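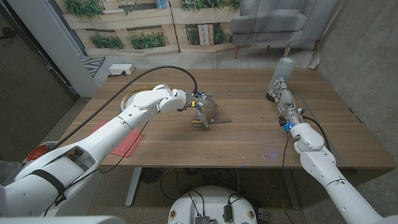
Lonora Folding Stall Frame, Series 10

Overview

The Lonora is a folding frame for craft stalls, food counters and display booths at cultural festivals and street fairs. It is supplied as a bare frame or as a kit with canopy, side panels and sign rail. Frames can be joined in rows with the Marciniak coupling bar (sold separately).

Specifications

Footprint: 10 ft x 10 ft
Leg material: anodized aluminum, hexagonal section
Canopy: coated polyester, removable
Counter rail: front and both sides, height adjustable
Sign rail: front, accepts fabric or rigid signs
Setup: two people, no tools
Part number, bare frame: 1,384

Panels

Side panels attach with hook-and-loop straps and can be rolled up and tied at the top. The rear panel has a zippered opening for staff access. Printed panels are made to order from customer artwork. Minimum order for printed panels is 10. Orders of 500 or more are quoted separately.

Puppet and performance option

The Grorkia front replaces the counter rail with a raised opening and a curtain track. It fits all Series 10 frames made after August 2016. Earlier frames need the adapter plate. Curtains are not included.

Anchoring

Use all four foot plates. On grass, use the stakes supplied. On paving, use weight bags, which are not part of the kit. Take the canopy down before high winds and do not leave it up overnight.

Ordering

Prendora keeps bare frames in stock. Kits ship once the panels are finished. Event organizers ordering for a full site should send a stall plan with the request. Technical contact: Parviz Hassanpour.

Page revised 05/03/2018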